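Gallery > Rooms > Small Kitchens & Corners

Home | Galleries | Workshops | Visit

The little fridge corner at Clarnau

Hello again, friends! We have been fussing over our mini refrigerator this February – it is only a small black thing, but it feeds roughly 12 people on a busy day, and it does get its share of crumbs. So this gallery belongs to it, and to the bits and pieces near it.
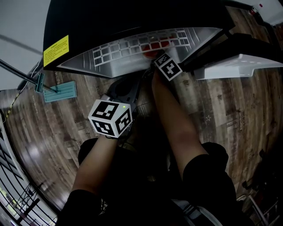 Reaching up underneath, with the yellow warning label over on the left.

The plank floor is my favorite part of the room, and I will happily sit on it all afternoon if there's a carrot to be had.
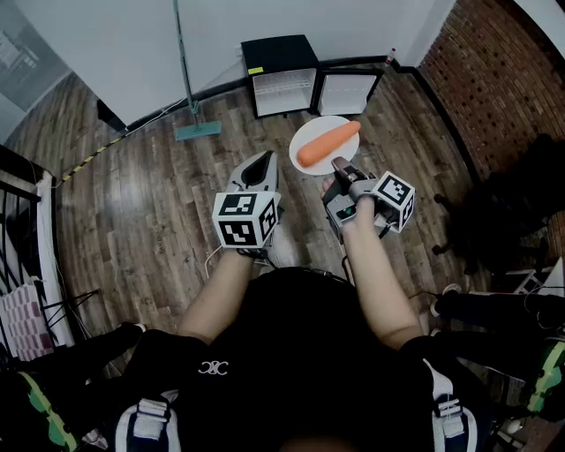
Xóchitl Olvera wrote to say that carrots keep far better in a damp towel, and that a fridge door should never stand open longer than it takes to choose.

Contact Clarnau | Back to top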